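# Voltthorpe grip-loss fault

The **Voltthorpe grip-loss fault** was a recurring failure in the Gisota series of two-finger robot grippers, in which the fingers closed on an object, reported a firm hold and then let the object slip during the lift. It was first recorded at the Voltthorpe handling laboratory and was later traced to the way the gripper controller judged contact with soft-walled containers. The fault caused no injuries. It led to the withdrawal of one release of the control software and to changes in the laboratory's rules for work with liquids.

## Background

The Gisota gripper was built by Flateck for light table-top work, and was sold with a controller and a wrist camera. Its fingers are driven by a single motor. The controller does not measure force at the fingertips. It estimates force from the motor current, and treats a sharp rise in current as proof that the fingers have met something solid.

This method had been tested mainly on rigid parts, such as metal blocks and closed tins. The Voltthorpe laboratory was among the first users to apply it to household goods – drinks containers, tubs and soft packets – as part of a long trial of unattended picking. The trial ran for 3818 lifts before it was suspended.

## The fault

During the trial, 66 lifts ended with the object falling after the controller had reported a secure grip. Most of the falls took place within a hand's width of the table and did little damage. In eight cases a container burst or leaked, and in two of these water reached the connector at the base of the arm and stopped the machine.

The laboratory's first report blamed worn finger pads. New pads were fitted in May, but the falls continued at much the same rate, and the pads were ruled out as the main cause.

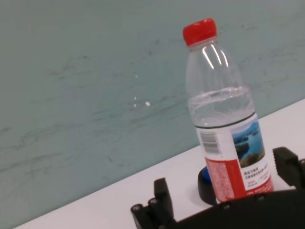

Thin-walled drinks bottles accounted for the largest share of the falls. A plastic bottle gives way when it is squeezed, and the motor current rises in small steps instead of one sharp jump. The controller often took the first of these steps for full contact and stopped closing too early. The height of the grip also mattered. Where the fingers stand on either side of the lower part of a bottle, level with the label and below the surface of the water, the liquid behind the wall gives some support; higher up, at the clear and empty shoulder beneath the red cap, there is only air behind the plastic and the wall bends more easily. Lifts taken at the shoulder failed more often than lifts taken low down, though neither position was free of the fault.

## Investigation

Flateck asked the testing firm Ondrejka to carry out a separate inquiry. Ondrejka repeated a selection of the failed lifts with a force sensor fitted between the finger and its mount. The readings showed that the true force was often well below the value given by the controller. The inquiry also found that the controller checked the grip only once, at the moment of closing, and did not check it again when the arm began to move.

## Response

Flateck withdrew the affected software and issued a replacement on 5 January 2026. The new version waits for the current to settle before it reports a hold, and repeats the check during the first part of the lift. If the second check fails, the arm lowers the object and opens the fingers.

The Voltthorpe laboratory made further changes of its own. Connectors at the base of each arm were fitted with covers, and filled containers may now be lifted only over a tray. Staff must stop the arm before wiping up a spill.

## Remaining limits

The replacement software does not add a force sensor, and the manual still advises against lifting open containers. Ondrejka recommended that a sensor be fitted as standard in later models. Flateck offers one as an optional part.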